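实训课程报告:机器进了化验室,人去哪儿了?
课程:劳动与技术(秋季学期)
实习地点:Ilton 水质与原料检测站,化学前处理室
提交日期:2021年11月12日

先交代一下我为什么选这个题目。开学时老师给了一张单子,可以去超市看自助收银,可以去仓库看分拣线,还有一个就是 Ilton 的化验室。前两个很快被抢光了(我手慢),剩下这个我本来没什么兴趣,高中化学我是勉强及格的。结果去了以后,我从九月一直跑到十一月,每周去一个下午,比自己的专业课还积极!

报告里我不打算多讲技术参数,那部分同组的同学写得比我好。我想写的是人:原来干这个活儿的人,现在一天怎么过,手上少了什么,又多了什么,心里怎么想。

一、化验室原来的样子

Ilton 的前处理室一共六个人,负责人是 Dagný Hjaltested,大家都直接叫她 Dagný,我也就跟着叫了。这个室的工作说白了就是“正式上仪器之前的所有事情”:收样、登记、分装、加试剂、加热、看颜色、转移、洗杯子。样品主要来自 Lindmont 那边的几个厂,还有一部分是 Estside 的居民用水。登记本上去年九月一个月的样品数是1,396个,这个数我特意抄下来了,因为当时看到真的吓一跳。平摊到每个人头上,每天就是不停地拿起来、倒进去、放下。

老员工跟我聊得最多的是手腕。夹试管、拧盖子、端烧杯,单看哪一样都不累,可是一天重复几百遍,到下午手就开始发酸。Grímur Hauksdóttir 在这里干得最久,他抽屉里常年放着一个护腕,左手右手换着戴。他还有个习惯,每做完一排样品就站起来走到窗边再走回来,说是给眼睛换个距离。我后来也学会了,写这份报告的时候走了不知道多少趟。

二、双臂机器人来了以后

机械臂是通过一个叫 Buschmann 的项目引进的,两条手臂配成一套,装在同一张大桌子上。刚听说的时候我以为会是那种关在玻璃柜子里的大机器,样品从一头进去,结果从另一头出来。真看到了才发现,桌上摆的还是烧杯、试管夹、石棉网这些东西,我高中实验课上都见过的!区别是伸过去拿的换成了夹爪。

Dagný 说这是他们自己提的要求。之前有供应商推荐过整套的封闭式设备,全部用专用耗材,速度快得多,但是六个人里没有一个会修,坏了就只能干等。大家宁愿慢一点,也要用原来那套玻璃器皿,因为机器一停,人马上就能接手。我觉得这一点特别重要,后面还会讲到。

目前交给机械臂练的是小杯溶液的取放和试管的转移,都是最磨手腕的动作。

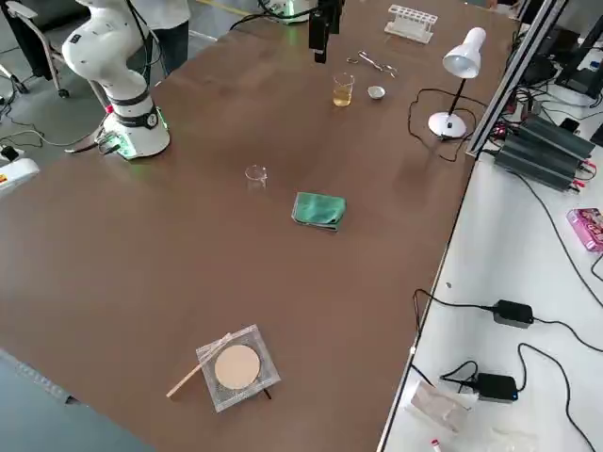
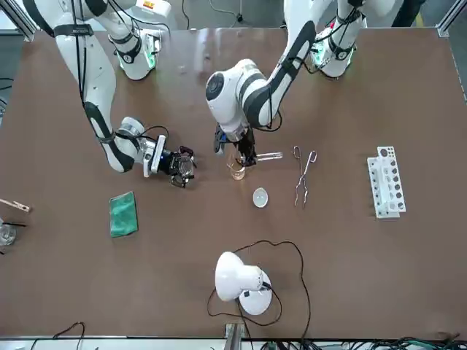 前处理室的双臂工作台,桌上除了玻璃器皿还有台灯和叠好的绿布

说说我自己的观察方法吧。每次去我都坐在旁边的一把椅子上,拿个本子,分两栏记。左边一栏写机器在干什么,右边一栏写人在干什么。前几次我左边写得密密麻麻,右边几乎空着,因为我光顾着看机器了(谁不看啊)。后来老师看了我的笔记,在右边那栏画了一个大大的问号。从那以后我就强迫自己盯着人看,这份报告能用的内容基本都是从右边那栏来的。

三、人的活儿变成了什么

第一个变化,摆桌子成了一件正经事。以前每个人桌面都有自己的摆法,Grímur 习惯把常用的东西全堆在右手边,别人来用他的位置就找不着北。现在大家得商量一套共同的摆法,什么东西放哪一片、哪个朝向、谁最后检查。为这个他们开过两次会,第二次还吵起来了,吵的是台灯该不该固定。我当时坐在角落里假装看手机,其实全记下来了。最后的决定是不固定,理由是阴天和晴天需要的光不一样,人来接手的时候也方便挪。

第二个变化是“看”变多了。以前一边动手一边看,手停了眼睛也就歇了。现在手闲着,眼睛却要一直跟着。有个年轻员工跟我抱怨,说盯着机器比自己做还累,因为自己做的时候知道下一步是什么,看别人做总觉得它要出事。这句话我想了很久。我爸教我开车的时候,坐在副驾驶上出的汗比我还多,大概是一个道理。

第三个变化我没料到:大家讲话多了。以前每个人埋头做自己那一排,一下午说不了几句。现在要教机器做动作,就得先把动作讲出来。夹试管夹在哪里?夹多紧?从杯子上方过去的时候要抬多高?Grímur 做了这么多年,第一次被人追着问这些,他说他得先自己慢慢做一遍,看看自己的手到底在干嘛,才讲得出来。他讲的时候旁边的人也在听,听着听着就有人说“咦,我不是这么拿的”,然后就开始比划。有一回为了蒸发皿应该从边上夹还是从底下托,比划了差不多半个小时。

四、担心的事

不能只写好听的。我单独问过他们每个人同一个问题:你担心自己的工作吗?

回答不太一样。Dagný 说站里书面承诺过,Buschmann 项目期间岗位不减,这个文件她给我看了。可是项目期间以后呢?她说她也问了,得到的答复是“到时候根据情况”。她讲这句的时候把文件折了一下又展开,没有再往下说。

年纪轻的两个员工更担心的是学不到东西。他们刚来不久,手上的功夫还没练出来,如果以后重复的步骤都交出去了,他们拿什么练?Grímur 当年就是靠着一遍一遍地倒、一遍一遍地洗,才练到看颜色就知道对不对。我问他这种眼力能不能直接教,他说能教一半,另外一半要自己做坏几杯才行。

所以我很赞成他们后来自己定的一条规矩:每周留出一天,全部手工做,机械臂那天断电。一开始管理方不太愿意,觉得浪费,后来同意先试到年底。我去过一次手工日,气氛跟平时很不一样,有人放音乐,老员工带着新员工做,做错了就倒掉重来。这条规矩也正好用得上前面说的那套普通器皿,换成封闭式设备就根本没法这么安排了。

还有一件小事。以前每个人的样品单上都签自己的名字,现在有机械臂参与的步骤,单子上要写设备编号,再由值班的人签字。有人觉得别扭:活儿不是我干的,出了问题却是我签的。这个问题到我交报告时还没解决,他们正在改表格,第一稿我看了,栏目太多,一张纸都快印不下了。

五、手腕的问题好了没有

老师中期检查的时候问过我这个,我只能说现在还看不出来。我请他们每周给手腕的酸痛打分,可是才记了没多久,中间又有人请假,有人忘了填(包括我忘了发表格的那一周,对不起)。Grímur 的护腕还在抽屉里,他说最近戴得少了一些,但也可能是因为天凉了他换了厚袖子,戴着不舒服。我把他的原话写在这里,结论请大家自己掂量。

肩膀和脖子倒是有人说比以前紧,我猜跟一直坐着盯屏幕和桌面有关系。站里准备换一批能升降的椅子,申请已经交了。

六、我的几点想法

1. 让做事的人参与挑设备。Ilton 这边如果当初直接买了供应商推荐的那一套,后面很多讨论就都没有机会发生了。

2. “看着机器”应该算工作量。现在排班表上还是按样品数算,监看的时间没有地方填,值班的人会觉得自己一下午什么都没干,其实累得要命。我建议连续监看要有轮换,具体多长时间换一次,应该让他们自己试。

3. 手工日最好写进正式制度里,别只是“试到年底”。

4. 新员工的培训计划要重写。现在用的还是老版本,里面一个字都没提到机械臂。

不足的地方也写一下。我只去了一个化验室,只看了一个季节,而且每次去都是下午,早上收样最忙的那段我一次都没赶上(课表排死了,没办法)。另外 Estside 那边还有一个分站,完全没有上机器,本来想去做个对比,约了两次都没约成,下学期如果还有这门课我想接着做。

感谢前处理室全体同事忍受我问了这么多问题,尤其是 Dagný,每次都给我留一把椅子。访谈提纲和两栏观察笔记的复印件附在后面,字有点丑,看不清的地方可以来问我。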